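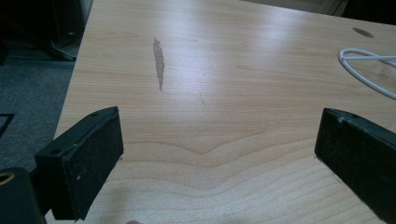
My afternoon at the Urholm open day, and the gripper that let go

I've wanted to get inside Urholm ever since they moved into the old dairy in Cleltport, so when they opened the doors for an afternoon in July I was there before they'd even put the sign out. I brought my notebook, a granola bar and way too many questions.

The first hour is the usual tour (safety glasses, visitor sticker, a short talk by the loading dock). Then you go upstairs, and upstairs is the good part! They're working on hand-held grippers up there, the kind where a person holds the thing and does the job with it, and a robot arm learns from that later. Two black fingers facing each other, with dark fuzzy pads on the inside to help with grip. They do a lot of it at plain desks on gray carpet, with a white cable looped across the top, and it felt more like an insurance office than a robot lab.

Our guide was Aqeel Swati, who was patient with me even after my fourth question about screws. He let each of us pick up a paper cup and put it down again. It's harder than it looks! You keep wanting to turn your wrist the way you would with your own hand, and the cup just tips.

Then came the demo on the arm, which they call Evangelista. It was supposed to lift a steel bottle of 300 grams off one stand and set it on another. It did that 4 times without any trouble. On the next one it lifted, swung over, and about halfway across the fingers simply opened. The bottle hit the floor with a terrific clang and rolled right under the rope toward a little kid in rain boots, who was thrilled. No one got hurt, but the arm kept going! It carried on to the second stand and very carefully set down nothing at all.

Aqeel hit the stop button and the whole room went quiet. I figured they'd hustle us off to the cookies, but he stayed and talked us through it, which I really appreciated. His first guess was the pads. They pick up dust and lint from whatever they touch, and when they get dirty they don't hold smooth metal so well. Then one of his coworkers pulled up the log and it was something else. The grip force had been set to drop to 80 percent during the swing, to save wear on the motor, and somebody had typed an 8. So it had been hanging on by luck the first few times, I guess.

What bothered me more was the part about carrying on empty. There is a check for that (it's a piece of software called Grudlow, and it's meant to freeze the arm if the fingers close or open when they shouldn't) but it had been switched off that morning after too many false alarms. Aqeel didn't try to dress that up. He said it would be back on before the arm moved again, and they canceled the later demos. The rope got moved back to 6 feet, too.

I stayed for the cookies anyway. Lemon, pretty good, gone by three. If you're planning on the next open day, park behind the library and take the stairs, the elevator is slow. And ask to try the hand-held one, they don't always offer.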